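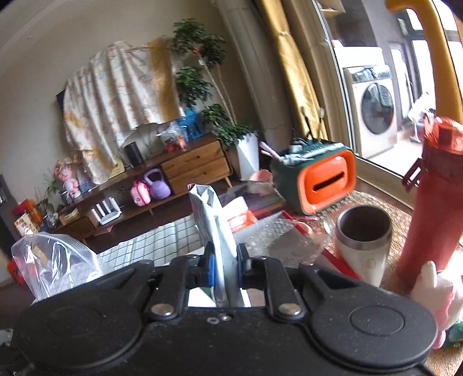 Late already. Twenty past four and Sze-wing Fu was still on the stairs with the visitor badges in her teeth, two at a time, October rain coming sideways through the landing window.

Demo at half past. Cerkix had promised an ordinary home. Not a lab, the flyer said, somebody's real living room, come and try the gripper yourself. The real living room belonged to Siu-ming Yeh, who'd said yes in the spring and had been regretting it ever since.

"Shoes," said Siu-ming at the door.

"They're soaked."

"That's why shoes."

Inside, nine people in socks. Coats on the bed. Marius Mihăilă by the curtain with his arms folded, the man from Husard, the one with the money. He'd come 360 miles and had said so twice.

Pin-yu Chu had the gripper. She was talking too fast.

"So you squeeze here, the fingers close, that's all, a child could do it. We record what the hand does. Then Pan learns it from the recordings. Pan's our arm, Pan's back at the shop tonight."

"Why isn't it here?" said Marius.

Pin-yu looked at Sze-wing. Sze-wing looked at the badges.

"Elevator," Sze-wing said. Which was sort of true. The elevator was broken. Pan was also broken.

"I see."

"Who wants to go first?" Pin-yu said. "Anybody? It's just packing. Pick something up off the table, put it down where you want it."

Silence. Socks on the rug. Rain.

Then an old woman nobody had checked in got up out of the corner chair. Green coat still on. Salamatu Ayaaba, from downstairs, she'd smelled the coffee.

"Give it," she said.

She held it like a staple gun. Went for the packet, missed. Went again, got it by a corner, it slid back out. Pin-yu started to say something and Sze-wing shook her head, hard. Third try the blue pads closed on the thing and it came up standing. Someone clapped. Salamatu didn't look around.

"How many of these do you have?" Marius said.

"Grippers?"

"Goes. Tries. Whatever you call them."

"Recordings. 967," Sze-wing said. "In here. We need 2,000 before Pan does it alone."

"And does it miss? When it does it alone?"

Here it came. Pin-yu had a slide for this, the slide said something about Corkum, the old model, how much better than Corkum. Sze-wing had written that slide. She didn't beleive a word of it.

"Yes," she said. "It misses a lot. Monday's — sorry, last time, it dropped the same packet all afternoon and then a joint went. That's why it isn't here. The elevator's just broken as well."

Pin-yu shut her eyes.

"But you keep the misses," Salamatu said. She had the packet over by the plastic bag now, hovering. "The ones I just did. You keep those?"

"We keep everthing."

"Good. Otherwise what's it going to know." She opened her hand. The packet came down, tipped, stayed more or less up. "Again?"

"Please," said Pin-yu.

Marius unfolded his arms. Came across the rug, sat down at the table, knees too high. Watched her line it up. Watched her get it first time and then, on the way over, lose it.

"Too loose," he said.

"You do it then."

He took the gripper from her. Squeezed it once, twice, at nothing. Sze-wing finally got the badge pins out and stuck one on his sweater, and he didn't notice. Siu-ming went to put the kettle on.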